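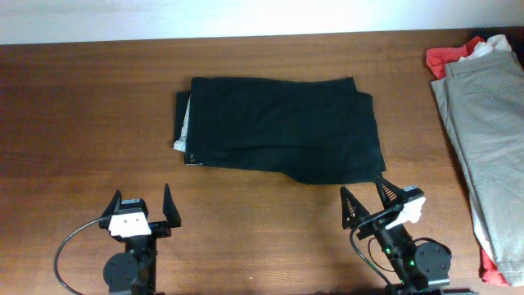
The **Oprea comparison** is an informal bench test for two-finger grippers, used mainly by small labs that would like to fold laundry by machine and have so far mostly moved it around. It takes its name from the Oprea workshop, where the procedure was first written down, reportedly to settle an argument over fingertips. The argument is still going.

## Background

Most gripper tests favor blocks, cups and other objects that hold their shape and their tempers. Cloth does neither. A gripper that can stack 2000 blocks without a slip may spend a whole afternoon failing to find the edge of a pant leg. The Oprea procedure was meant to measure this particular kind of failure, of which there was already a good supply.

Early versions used a single arm and a dish towel. A second arm was added after it became clear that one arm could pick up a towel but could not do anything with it that a breeze couldn't.

## Procedure

Two arms are fixed along one side of a table, facing the work. A garment is placed between their reach, and the rest of the laundry waits in a pile at the side. The arms then work through one of 4 tasks:

- **Lift**: raise a corner of a folded garment without bringing the neighboring layers along
- **Flatten**: draw out a sagging or bunched edge
- **Fold**: make one further fold in a garment already folded
- **Fetch**: take the top item from the pile and leave the others in it

Fetch is widely disliked. The rules say that garments beneath the top item "should remain substantially where they were," a phrase that has been read generously.

Dark pants are the preferred test item. The layers are hard to tell apart on camera, the fabric is heavy enough to droop, and every lab already has a pair.

## Fingers compared

Entrants are sorted by finger rather than by arm. The Prarkari finger is straight and stiff. It closes on exactly the spot it was sent to, whether or not there is any cloth there. The Drimalia finger is a soft wedge that bends around what it touches. It is gentler on fabric and on the table, and can pick up three layers as gladly as one.

In the best-known series, each finger type made 446 attempts at the lift task. The stiff fingers missed more often, while the soft ones more often came up with too much. Supporters of both types have cited the series as a clear win.

## Cameras and control

Wrist cameras are allowed and nearly universal. They give a close view of the cloth until the moment of contact, when they give a close view of nothing useful. Many teams add a fixed camera for this reason.

The Stateck controller is the usual choice for running both arms from one clock. Its default delay between arms, some 13 milliseconds, is harmless in the lift task and has been blamed for nearly everything in the fold task.

## Criticism

The main complaint is that scoring depends on a person deciding whether a fold is a fold. A proposal to measure the height of the finished stack was dropped when the highest marks went to garments that had been squashed. Others object that garments are placed by hand, so that a neatly laid pair of pants in one lab meets a sulking heap in another.

A revised version calls for a fresh garment position before every attempt. Labs using it report lower scores and longer lunches.

## See also

- Cloth handling
- Parallel gripper
- Two-arm control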